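Budgeting for a small assembly cell - what have I left out?

Posted by tmarsh_lab

We are planning a bench-top cell for teaching and testing assembly tasks: pegs into holes, blocks into slots, L-shaped parts into fixtures. The arm has been approved. What I have to submit now is the list for everything else, and I would like to avoid going back for more money in June.

Current list: one parallel gripper, one fixed camera with bracket, a walled tray to keep parts within reach, a set of coloured fixtures and pegs, and a spare controller cable. Two suppliers have quoted for the tray and fixtures, Flideck and Timar. Flideck is dearer by 700 but includes drawings of every part. Timar supplies the parts only.

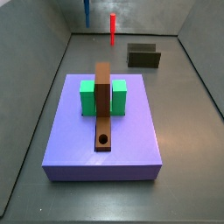

The clearances are where I am stuck. Flideck will cut the slots to whatever fit we ask for, and a closer fit costs more per fixture. We have no force sensor in the budget at present. Is it better to buy loose fixtures and leave out the sensor, or pay for both now? Also, is there any reason to prefer a matt tray over a shiny one when the camera is fixed?

Answers

Orathai Srithong

Take the drawings. A fixture with a damaged slot is scrap unless you can have it made again, and without drawings you are tied to the supplier's stock and lead time. We went through 4 slotted bases in our first year, all of them chipped at the slot mouth by an arm pressing down slightly off line. Having them remade locally from drawings paid back the difference in price.

On the sensor: buy loose fixtures first, but check before you order that the wrist flange and the cable route will accept a sensor later. Ours would not. We had to buy an adaptor plate from De Smet and shift the gripper 5 mm, after which every taught position was wrong and had to be done again. Ask the arm supplier for the flange drawing and put it in with the application.

Matt, yes. Reflections on tray walls move when the room lighting changes and will upset simple colour thresholds. Keep the floor colour well away from the part colours too. Grey parts on a grey floor are slow to set up and you will end up painting them. If the budget allows one more line, make it a fixed lamp.

Edited Nov 3, 2020: the adaptor plate is still listed, but ask for the version with the longer dowels.

Drindo_user

get the sensor, you will want it

pkell

Disagree slightly with the above. A sensor is of little use until somebody has time to write the insertion routine, and that time is not on your list. I would allow roughly 100 hours for a first routine that copes with a part held at a small angle, then decide on the sensor.

Other items missing from the list:

Spare gripper fingers, two sets. Soft pads wear and the grip width changes with them.
A dowelled base plate, so that the tray goes back to the same place after cleaning.
A calibration target for the camera.
Carriage. Both quotes may be without it, so check.

With Timar, ask whether the pegs and the holes come from the same batch. Ours did not, and the round pegs were a push fit in some fixtures and rattled in others.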